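Speaker notes: A robot arm that folds boxes, built in a spare room
Clidholm open workshop, Oct 23, 2024
Talk by Melaniia Skoryk. Slides and wiring by Wilfredo Gatchalian.

Opening (keep it short, people have just had tea)

Hello! Thank Clidholm for the room and the loan of the big screen. Say who we are: two people with one arm, one workbench and far too much cardboard. I do the gripping and the software, Wilfredo does everything with a plug on it.

The job we set ourselves sounds dull and I love it. Take a cardboard box, get hold of a flap, fold it over, let go. A child can do it. Our arm could not do it at all in August, and tonight I want to talk about what changed between then and now.

The arm is a kit from Villanueva, the small one. Joints came with the kit. Everything past the wrist we have changed at least once (pause here, Wilfredo will want to wave the bag of dead fingers).

Why cardboard is hard

Cardboard bends where you don't want it to. It has a right side and a wrong side to fold, the creases wander, and two boxes out of the same pack behave differently. Hard fingers either crush the edge or skid off it. We wanted fingers that give a little, with ribs and hollows so the tip can wrap around a thin edge. 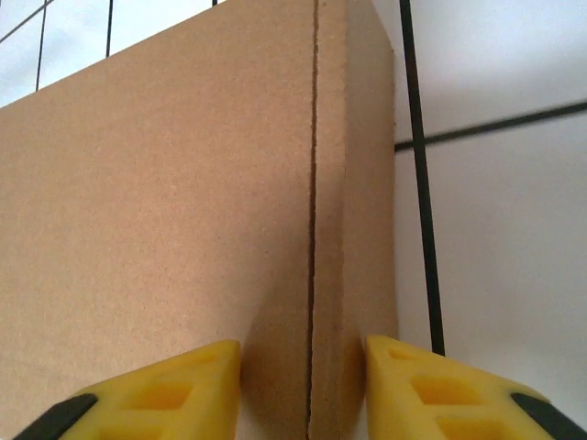
The first lesson was about coming in square. If one fingertip touches the board before the other, the whole box shuffles away and you spend the next minute chasing it across the tiles. So we slowed the last bit of the approach right down, and we line up on the seam using the wrist camera before closing. Slow is boring to watch! I'll play the clip at double speed.

Mention the wrist camera cable. It came loose so often that Wilfredo made a strain relief out of a clothes peg, and it is still on there.

How we teach it

We steer the arm by hand with a second set of joints, and the computer records every move along with the camera pictures. Then we train on the recordings. One go at a flap is one recording. So far we have 2,517 of them, and 979 are single-flap folds on the plain brown box, our bread and butter.

I throw away fewer recordings than I used to. At first I binned any go where I fumbled. Then I started keeping the ones where I fumbled and recovered, and the arm got noticeably better at trying again. If you take one thing home for your own build, please take that.
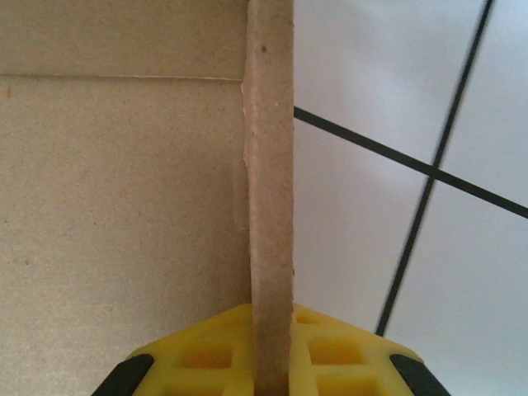
Grip strength next. We began with full squeeze, on the grounds that a dropped flap is a failed fold. Full squeeze flattens the inside of the board and leaves a soft patch, and on the next go the flap bends at the soft patch and misses the crease. We now close until the motor current starts to climb, add a touch, and hold there. The setting lives in a text file so we can change it between goes without restarting anything.

(If time is short, skip to the parts list.)

Story about the Adside boxes: a neighbour gave us a stack from Adside with a shiny coating. Lovely boxes, total disaster. Tips slid straight off. We roughened the fingers with a nail file, went too far, and had to put new ones on. The Adside boxes are now my shoe storage.

Parts and money

Whole build came to £522, with the arm as the biggest chunk. That leaves out the computer, which I already had, and the second-hand desk lamp. The list is on the handout with the bits we'd buy again marked in pen. Buy spare fingers. Buy more than you think.

What still goes wrong

Long flaps. It grabs near the middle, lifts, and the far end sags back. We think the answer is to grab nearer the corner, and I have been recording those in the evenings. Also, changes in light upset it more than I'd like, so we keep the blind down.

Celham's robot club has asked to try our recordings on their own arm. I am hugely keen to see what happens, as their camera sits at a different angle. 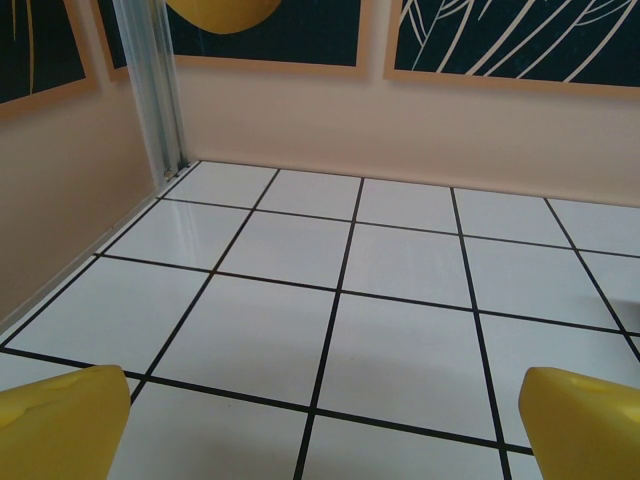 Questions that usually come up

How much space do you need for a set-up like this?
Enough floor for the arm to reach all the way round the biggest box you mean to fold, plus an elbow's width for you. Mark the limits with tape before you switch on, and do a slow lap with the fingers open to check that it clears the walls.

Could you use a cheaper arm?
Probably, if the wrist is stiff. Wobble at the wrist hurt us far more than wobble at the base.

Finish by inviting people up to have a go at steering. One at a time, sleeves rolled up, and Wilfredo stays by the off switch.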